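Ticket 508 — Marbled tabletop: dull film that comes back after every wipe-down
Product: Thaler beige marble-pattern top
Status: Solved
Opened in: August

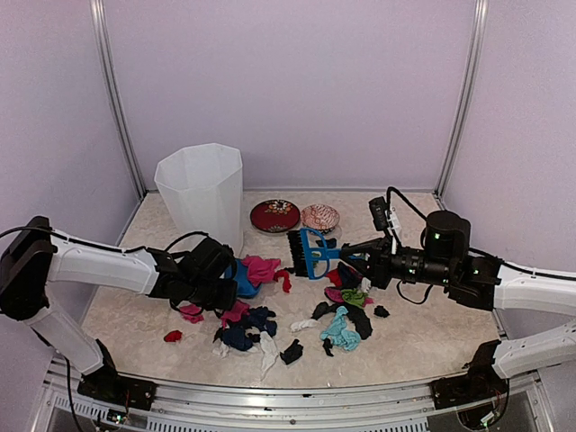
Attachment 1: the tabletop, with the tall white bin at the back left and the red plate and patterned bowl next to it.

Original request

Hello, and thank you in advance for reading all of this, as I know I tend to go on. We have one of your Thaler tops in the beige marble pattern, in our place in Ciltstead, and for the most part we love it. It gets used for everything: sorting, sweeping up, setting dishes down for a minute that turns into an afternoon. My trouble is that a dull film keeps showing up on it. I wipe it off, the top looks lovely for an hour or so, and then when the light comes in low in the late afternoon I can see the cloudiness again, mostly toward the back where the dishes sit.

I don't think the film shows in the picture, I'm sorry to say. It only shows at a slant, and I have never managed to catch it.

What I have tried so far:
Warm water and a cotton cloth. Looks good wet, cloudy when dry.
Fedau surface spray, two squirts, buffed with a dry cloth. Better the first day, worse by the third.
More Fedau, a lot more, out of pure stubbornness. Definitely worse.
Leaving it alone for a weekend. No change.

Is the finish wearing off? I would hate to think I had rubbed it away myself.

Reply from Sirura Home Support, 10:15 a.m.

Hello, and please don't apologize for the long message. The list of what you tried is exactly what we would have asked you for, and it saved us both a round of letters!

First, the good news. A worn finish doesn't come and go. If you wipe the top and it looks right for an hour, the surface underneath is still there and what you are seeing is something sitting on top of it. With a spray like Fedau the usual suspect is the spray. It leaves a little behind each time, the next coat goes over it, and dust settles into the lot.

Before we settle on that, could you let us know three things?

1. Do you have hard water where you are?
2. What do you wash the cloths with, and do you use fabric softener?
3. Does the film also turn up on the plate and the bowl, or on the plastic bin?

Please hold off on the spray in the meantime. Plain water only.

Customer, 1:40 p.m.

Well, you have me on the second one. Yes, fabric softener, a good capful, and in with the towels too. I never gave it a thought.

The water here is hard. We get the white ring in the kettle, and I descale it every month.

As for the third, I ran a finger around the bowl and the plate and they squeak like they should. They get washed in the sink with dish soap, of course, and never see the spray. The bin is interesting, though. The outside has the same slightly greasy feel as the tabletop, and I do give it a once-over with the same cloth when I'm finished. The inside feels fine. I have never wiped in there.

Reply from Sirura Home Support, 2:25 p.m.

That is a very helpful answer, thank you. The cloth has touched the top and the outside of the bin, and those are the two places with the film. We think you have spray residue and softener together, with a bit of hard water drying over it.

Please try the following, and do take your time with it:

1. Clear everything off, bin and dustpan included. Check the underside of the dustpan while you have it in your hand, as grit there can leave fine scratches.
2. Mix one teaspoon of plain dish soap into 4 cups of warm water. It will seem like too little soap. It isn't.
3. Use a brand-new cloth, or an old one that has been through a hot wash twice with no softener.
4. Wipe in sections, back to front, rinsing the cloth often.
5. Go over it again with clean water, then dry it right away with a second cloth. With hard water the drying matters as much as the washing.
6. Do the outside of the bin the same way.

You may need to repeat this once or twice. Please skip vinegar and scouring powder on this top. Leave it 8 hours before you judge it, and look at it in that low afternoon light of yours.

Customer, next morning, 9:05 a.m.

I did it last night after supper and could hardly wait to look. The front half is perfect. The back is much better, but there is still a faint patch about where the plate goes — I could feel my cloth drag over it. Should I do the whole thing again, or only the patch?

Reply from Sirura Home Support, 9:50 a.m.

Only the patch, with the same mix. Lay the damp cloth flat on it for a few minutes first, then wipe and dry. Drag is a good sign in its way, as it means there is still residue to lift.

Customer, 5:30 p.m.

Gone! I have just been bent over sideways in the afternoon sun, looking across it from every direction, and there is nothing there at all. The bin came up nicely too. I have put the softener on the high shelf and the cleaning cloths now have their own little wash. Thank you for being so patient with me.

Resolution: residue from spray and fabric softener. Finish undamaged, no replacement needed. Ticket closed at customer's request.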